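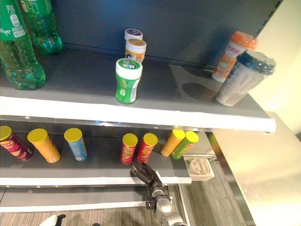 Green bottles and small jars, upper shelf

Saving Energy at Kulldale Library
Second-year project report, Gisteder College
Kováčik, 2022-06-23

Introduction

When I first asked whether I could spend a term looking at the electricity bills of a public library, I half expected to be turned away at the desk, but the staff at Kulldale could not have been kinder, and I would like to thank them before anything else. They gave me a key to the meter cupboard, a folder of old bills and a great many cups of tea. The building belongs to the council and has a reading room, a children's room, two offices and a basement store, all on one electricity meter. The heating runs on gas and I have left it out, although I was sorely tempted.

My question was a simple one: how much of the electricity is used while the library is shut, and could any of it be saved without spending much money?

How I measured

I read the main meter at closing time and again before opening, and wrote the figures in a notebook. The college also lent me 4 plug-in loggers made by Flokisex, which record what a single socket uses. I moved them from room to room – photocopier, public computers, the staff kitchen, the two dehumidifiers in the basement – and left them for a week in each spot. One stopped recording in the children's room and I had to do that week over again, so those readings come from later in the term than the rest.
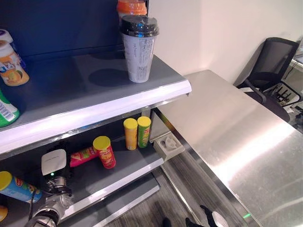
Cup with a domed black lid, near the front of a shelf

What I found

The library used 3496 kWh in November, the month I chose for a close look as the evenings are dark and the opening hours are normal. I had guessed 3000 when I wrote my project plan, so I was out by a fair bit. Lighting was the largest part of it. There are 77 old fluorescent tubes in the reading room alone, and they are all worked from a single pair of switches by the front door, which means the window side is lit on bright mornings just as much as the far corner.

Night-time use was higher than I had expected too. The public computers were left on standby, the water boiler in the kitchen kept itself hot until morning, and the dehumidifiers ran whether the basement needed them or not. I must say the dehumidifiers are a harder case, as the local history collection is kept down there and nobody would thank me for mouldy parish maps.

What I would suggest

A seven-day timer on the water boiler would be the easiest place to begin. The computers could be set to shut down fully at closing time, and I have written out the steps on a sheet for the staff office. For the reading room I would ask the council to price a separate switch for the row beside the windows, and to change the tubes for LED ones when the ceiling is next painted – the scaffolding will be up anyway. I would leave the dehumidifiers alone until somebody has checked how damp the basement gets over a whole year.

Limits of the project

I only looked closely at one month, and the bills in the folder had some gaps in them. I also had no way of logging the lights directly, so the lighting share is worked out from the number of tubes and the hours they were on. Another student could carry on from my notebook, which is in the department office with the loggers.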